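Search this forum
Search titles only

Allamton Home & Garage Board > Furniture, Flat Pack and Otherwise
Cabinet shelves: how much is too much?
Posted by dandum_dave, November

I have a two-door cabinet by the desk with one shelf in it, and the shelf has started to smile at me. I loaded it with canning jars. The instructions gave a weight limit, but they also gave a phone number for Memard customer service, and I've learned how seriously to take that.

Do I flip the shelf over and let it sag back the other way, or do I fix it properly?

gluepot50
Flip it. My mother flipped hers every spring like a mattress. The cabinet outlived two cars and a marriage.

Coetzee_Fan
Flipping just gives you a shelf that's tired in both directions. Screw a strip of hardwood under the front edge, one by two, full width. It'll cost you less than the jars did.

gluepot50
He asked about a shelf and you've got him building a bridge.

Coetzee_Fan
A shelf is a bridge. It has a pin at each end and pickles in the middle.

dandum_dave
Peaches, mostly. If I add the strip, will the doors still close? There isn't much room between the front of the shelf and the door. 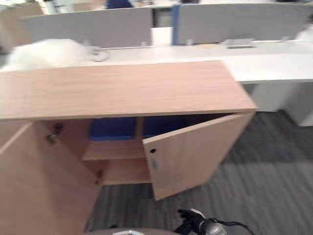
Coetzee_Fan
Set the strip back half an inch from the edge and you'll be fine. Glue it too, and clamp it overnight with the shelf out of the cabinet. Scuff the underside first or the glue will sit on that slick finish and do nothing until Christmas.

hinge_of_fate
I disagree with both of you. Put the jars on the bottom and the light stuff on the shelf. I kept 700 paperbacks in cabinets like that for years by putting the hardbacks on the floor, where gravity had already finished with them.

gluepot50
So the plan is to own a shelf and not use it.

hinge_of_fate
The plan is towels.

dandum_dave
Going with the strip. My wife would like it noted that she voted for fewer peaches.

Thread views: 2466

Reader comments (2)

mudroom_mike: Did the strip on mine last winter. Measure between the shelf pins first. I cut mine full width and had to trim both ends to get it back in.

petunia_k: Came here looking for a peach recipe. Is there one?

Search this forum
Enter keywords... Go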